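Jurbridge Tool Library
Minutes of the May general meeting

Held in the meeting room on Cillgate, 7:00 p.m.
Chair: Ayana Fikre
Quorum was met. The sign-in sheet is with the paper copy of these minutes.

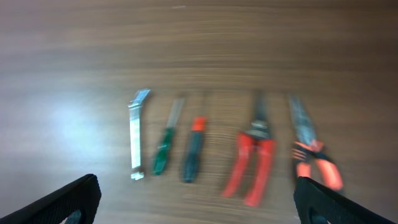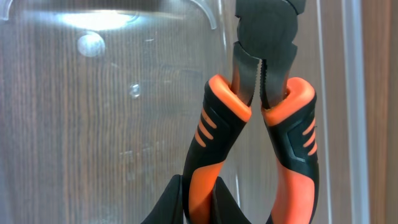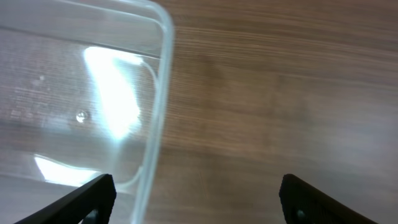 1. Opening and agenda

The chair opened the meeting at 7:05 p.m. One item was added under other business (the parking lot gate). The agenda was approved with that change.

2. Minutes of the last meeting

Approved with one correction. Item 4 said that members may hold a tool for nine days. It should say that members have nine days to answer a recall notice. The loan period itself has not changed.

3. Money

The checking account stood at $3,309 at the end of the month. The Clavberg street fair fee has been paid and is already taken out of that figure. The insurance bill has not come yet. Last year it arrived in this same month, so the chair will call the agent if there is nothing in the mail by the next meeting.

A member asked why late fees are shown together with donations. The answer was that both go into the same cash box at the desk and are not split when the box is counted. It was agreed to use two envelopes from now on.

Report accepted.

4. Loan period for large items

This took up most of the evening. The tile saw, the floor sander and the post hole digger are out nearly all spring, and the waiting list for the sander is now longer than the season. The proposal was to cut the loan period on these items from two weeks to one.

Points made in favor:
The sander is usually needed for a weekend. It then sits in a garage until the due date.
Other members have had to rent from a store while waiting.

Points made against:
People who work weekends lose half their chance to use the item.
More returns means more checking in, and the desk is already behind during the first hour of the evening.
Two members said they had joined for the longer loans and would not have done so otherwise.

A middle way was suggested: keep two weeks, but allow the desk to call an item back after one week if somebody is waiting. There was some worry that this would lead to arguments at the counter. The chair said the recall rule already works this way for ladders and there have been few complaints.

Moved and seconded: large items stay on a two-week loan and may be recalled after one week when there is a waiting list. Carried, with one vote against. The new rule starts with the next loan of each item. Loans already out are not affected.

5. Deposit on power tools

The deposit is $100 for anything with a motor. It has been that amount since the library opened. The desk reports that some people put the tool back when they hear the figure.

Ideas heard: a lower deposit for members in their second year, a signed form in place of cash, and no deposit for small items such as the palm sander. There was no agreement on what counts as small. One member offered to sort the catalog by replacement cost and bring the list next time. Held over until then.

6. Moges Street site

The owner of the Moges Street storefront has offered a shorter lease than the one we looked at in winter. The rent is the same. Heat is included, water is not. The back door needs a new lock and the owner wants us to pay for it.

Discussion was brief. Most people liked the location, which is on the bus line and has a ramp. The storage area is smaller than what we have now – the lumber rack would not fit along any wall without blocking the window. The chair will ask whether the owner would split the cost of the lock and whether the basement is dry enough to use. No vote taken.

7. Repair night

Repair night was moved last month to avoid the school concert and turnout was low. It goes back to its usual evening. Several people asked for a session on sharpening mower blades before summer. Ayana Fikre will lead it if the bench grinder is back from service. If it is not, the session will be done with files.

Reminder for everyone who brings in lamps: bring the bulb too.

8. Catalog

The online catalog still lists items that were retired last fall. Members have been reserving them. The old records will be hidden this month and deleted once we are sure that nothing else is tied to them.

It was also asked that hose lengths be put in the listing. Agreed.

9. Other business

Parking lot gate. The gate on the Cillgate side is being locked at 8:30 p.m. by the building, and our desk closes at 9. Cars have been stuck inside. The chair has written to the building manager and had a short reply saying it will be looked at. Until then, please park on the street on desk evenings.

A member asked if garden carts could be reserved by phone. They can, but only during desk hours – messages left on the machine do not hold an item.

10. Actions

Ayana Fikre: call the insurance agent if needed; ask the Moges Street owner about the lock and the basement; follow up on the gate.
Desk: two envelopes for the cash box; post the new recall rule at the counter and on the website.
Catalog: hide retired records, add hose lengths.
Deposit list by replacement cost: to be sent out with the next agenda.

The next meeting will be in the same room at 7:00 p.m.

Adjourned at 8:50 p.m.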